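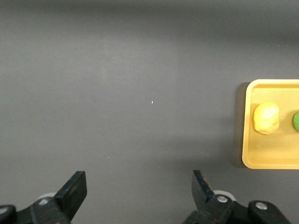
16 Apr 2024

The grey table has been in the back room since September and I have finally stopped moving it. It was a Halliday sale buy, a plain desk with a matt grey top, 81 cm high, a bit tall for the chair but right for standing at. For months it was the place where post and coats went. Last week I cleared it down to the top and decided it would be for modelling only.

I should say what I mean by modelling, as a few people come here for the garden posts. I make small practice shapes by hand, mostly fruit and shells, in pale yellow stuff that sits somewhere between clay and dough. I mix it myself from the recipe in the Gukov booklet and it keeps for weeks in a lidded tub. I am not very good. The shells are getting better and the pears are not.

The main thing I have learned is to keep the lump off the table. A matt surface shows every crumb, and on dark grey a pale crumb might as well be lit up. I wiped the top with a damp cloth, went to put the kettle on, came back and there was a white speck near the middle. I wiped that and found more, very faint, all over. I have decided to live with the faint ones.

So everything happens in a tray. Mine is a shallow yellow one with rounded corners and a raised rim, sold by Lasska as a serving tray, and I have not served anything on it. The rim stops things rolling off, and the corners are easy to get a cloth round. A pale yellow lump on a yellow tray is not the best choice for seeing what you are doing, I admit. A white tray would be no better and a black one would show the dust. I tried a baking tin first, but it scraped.

The routine at the moment goes like this. Lump in the tray, near one end. Work in the other end, where there is room. Anything finished goes on the windowsill to dry, and the leftovers go back in the tub before I sit down for tea, or I forget and they turn hard. I lost a good handful that way in the winter and had to soak it in a jar, which did not work.

The cables are the part I have not sorted out. Black ones, in a tangle on the tabletop. I have bought a pack of 4 Rastell clips to hold them along the back and so far the clips are still in the packet. They need a clean edge to stick to, and the edge has old glue on it from whatever the last owner had there.
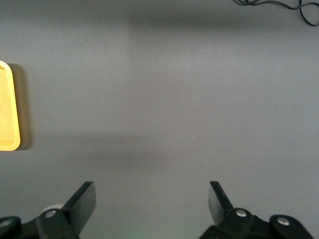
One reader wrote under the last post that I should forget clips and drill a hole at the back of the table for everything to go through. She did hers with a hole saw and fitted a plastic collar, and says she has not had to untangle anything since. Her other tip was a wooden board instead of a tray, because dough lifts off it more cleanly.

I will think about the hole. I don't own a hole saw and I would rather not start on a table I like. The board I can try for nothing, as there are two in the kitchen, though I would miss the rim.

Next job is the glue. White spirit has been suggested, and so has a hairdryer. I will try the hairdryer first and put the result in the next post, along with the pears if any of them look like pears.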